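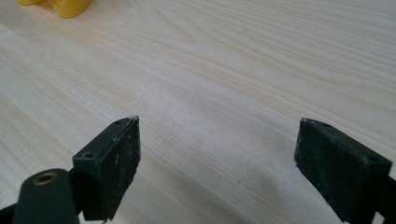 The reply from Guvstead came in overnight and says a pale tabletop will always show its dust sooner or later, that we should stop polishing, and that a second coat only makes the glare worse. Fair enough! I still think the grain is worth the trouble (those long fine lines, some honey, some almost white), but I did write back that I'd try their way for a while.

August 13, 2025

So, table notes. I like a light wood top for small stuff because you can find things on it, and a glossy yellow bit stands out from right across the bench. What you also find is every smudge and every white speck, mostly in the middle where everybody's hands go. With the light bouncing off the finish you have to get your head down low to tell a speck from a shiny patch.

Went over the Ponce shelf top first as a test, 200 grit, very light, always along the grain. Came up nice and flat. Then I got greedy and went across it in one corner and now there are scratches – my own fault, leave that corner for me please.

The Grekgate cloths shed. We used them all through July and I kept blaming the sandpaper. Switching to the Vastis ones, slightly damp, 2 passes and then a dry one.

Still to do: ask Guvstead if their matte finish can go straight over the old one or if it all has to come off first. Put the yellow pieces back in their tray before wiping, I keep chasing them around. Need 3 more cloths.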